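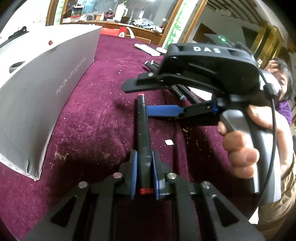

Video bail hearings save time. Whose time?

Opinion
February 14, 2025

The county court in Clirnberg wants to make its video bail hearings permanent. The trial run began in June, and by the court's own count 1,154 people have since had their first appearance over a screen, sitting in a booth at the Whitlock jail while the judge sat downtown. The court's report calls this a success. I have read the report twice and I still can't tell what it thinks success would look like.

The main number it offers is a drop in van trips. Deputies used to drive people from Whitlock to the courthouse every morning, and now they mostly don't. Fine. Fuel costs money, and deputies have other work. But a bail hearing was never a transportation problem. It is the point at which a judge decides whether a person who has been convicted of nothing goes home or goes back to a cell, and the report has almost nothing to say about how those decisions came out.

Were more people held than the year before? The report doesn't say. Were bail amounts higher? There is one chart, covering the last 3 months only, and it lumps traffic warrants together with felony arrests. Anyone who has tried to read a court budget knows that trick. I would like to believe it was carelessness. 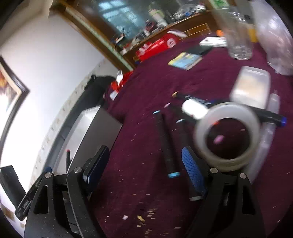

I sat in on a morning session in the public gallery. Most hearings were over in a few minutes. In one, the sound dropped while a man was explaining where he worked, and the judge moved on to the next question without asking him to repeat it. Maybe she had heard enough. Maybe his job was already in the file. From the bench in the back I had no way of knowing, and I doubt he did either.

The part that bothers me most is the lawyer. Under the old arrangement, the public defender stood next to the client. It wasn't a dignified setup, two people whispering at a table while the clerk shuffled papers, but a client could tug a sleeve and say that's wrong, I never missed that date. Now the defender is in the courtroom and the client is seven miles away. There is a private line, and to use it somebody has to stop the hearing and ask. I saw it used once all morning.

Supporters say that people at Whitlock can ask to appear in person. They can. The request form has to be turned in by seven the evening before, so a person arrested at nine that night is out of luck. The report says few people have chosen to appear in person, and counts this as evidence that they're happy with the screen.

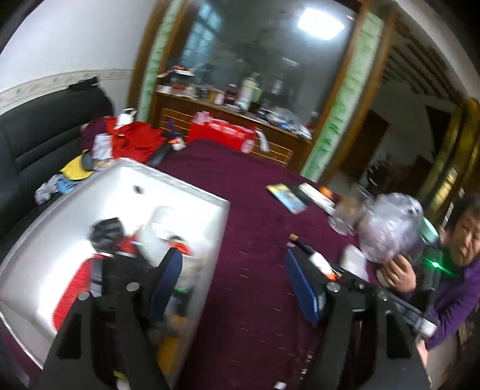
Then there is the matter of the contract. The video system is run by a company called Vamen, and the county pays it $900 for each day the court uses it. I don't object to paying for equipment. I do object to learning the price from an attachment near the back of a meeting packet, with no comparison to what the vans cost. If the savings are real, put the two figures side by side and let us look at them.

Iva County, next door, tried something similar and kept it for bad weather and for hearings where both sides agree to it. Court staff there told me it works well enough on those terms. I'm willing to take their word, though I'd want to see their records too. A tool used now and then with consent is a smaller thing to worry about than one that becomes the only door into the building.

The judges will vote on the permanent rule next month. They should put it off until the court publishes release rates and bail amounts for the whole trial, split by type of charge, next to the same figures for the year before. The clerk's office has all of that. It already counted the vans.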